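What the permit desk wants from you

6 min read

I have organized or helped organize public gatherings in Lismont since I moved here, and every time the rules are a little different from what I remember. After the march in November I told a few people I would write down how the process went. It has taken me until now because the city only finished answering my records request last week.

The ordinance says that any assembly of more than 40 people in a street or park has to be notified to the city 14 days ahead. The word in the ordinance is "notified." On the city website the word is "apply." The form is titled "Request for Permission to Assemble." Those are three separate ideas and the clerk's office uses them as if they were one.

Ours was a march against the new camera contract. The company is called Grulilora and it runs the plate readers on the two bridges. We wanted to walk from the bus station to Cuadros Square, hold a few speeches and go home. We sent in the form 16 days ahead. Nine days later we got an email saying it was incomplete, with no mention of what was missing. I called and was told to check the list on the second page. I had the list in front of me. The person on the phone agreed that everything was there and said she would pass that on.

Two days before the march we got a second email. It said we could gather in Cuadros Square but could not use the street, for reasons of traffic. It gave no way to appeal. The ordinance does have an appeal, in section 9, but it has to be filed three business days before the event. You can see the problem.

We walked on the sidewalks. The police were polite. One officer took down the names of the people wearing our yellow vests, and when I asked why, he said it was routine. I asked for the policy in writing and he gave me a card with a phone number for the records unit.

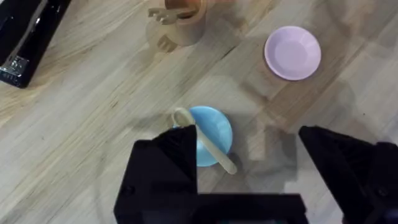
The records request is the part most people skip, and I think it's worth doing. You don't need a lawyer. I wrote mine at the kitchen table one morning before work, and it was done in less time than the permit form took. I asked for four things: every email about our event, any policy on collecting names at assemblies, the list of names taken that day, and a count of how many notices the city received last year and what happened to each.

The reply came in pieces. The first was a bill for $360, for "search and review." The state law lets them charge for copying, and for search time only above a certain number of hours. I wrote back and asked for the hours. They dropped the bill and never sent the hours.

The second piece was the emails. They were mostly dull. The traffic department had no objection to the street route. They said so on the day after we filed. Someone in the clerk's office then forwarded our form to the city manager with the note "fyi, camera people." After that there is a gap of six days, then the email calling our form incomplete. I can't tell you what was said in those six days. It may have been nothing, and people do go on vacation.

The third piece was a letter saying there is no written policy on taking names. The list itself was withheld as an investigative record. I have filed an appeal on that, and I'll post the answer when I get one. If there is no policy and there was no offense, I would like to know what is being investigated.

The last piece was the count, which was a spreadsheet with most of the outcome column blank. The farmers' parade and the Wosa Run both used the street. Both filed late, and both got a yes the same day. I have nothing against either of them. I ran the Wosa one.

If you are planning something here, this is what I would do next time. File at least three weeks ahead, by email, and print the automatic reply. Write "notice under section 4" at the top of the form above the printed title. Put the route in words as well as on the map. If you haven't heard anything after a week, call, and then send an email repeating what you were told on the call. Put the appeal deadline on your calendar on the day you file. If they give you a no after that deadline, file the appeal anyway and say that it is late on account of their answer being late.

For the day itself, have one person whose only job is talking to the police. Ours was Iman Sqalli, who has done it before and kept notes with times next to them. When I wrote the records request, those notes were what I worked from.

The council is supposed to look at the ordinance again this summer. The draft I've seen lowers the threshold for giving notice and leaves section 9 alone. Comments can be sent to the clerk in writing, and they have to include your street address or they don't get counted. I sent mine on Thu 12 June.

Shares: 31
3 comments

Dell R.
We got the same "incomplete" email for the library rally. Resent the exact same form and it was accepted.

northbankwalker
Does section 9 apply to parks too or only streets? The rec department told me they have their own process.

> Author
> It says "public ways and grounds," so I read it as both. I'd ask rec to show you theirs in writing.

Patrice
Thanks for posting the part about the bill. I paid mine last year without asking.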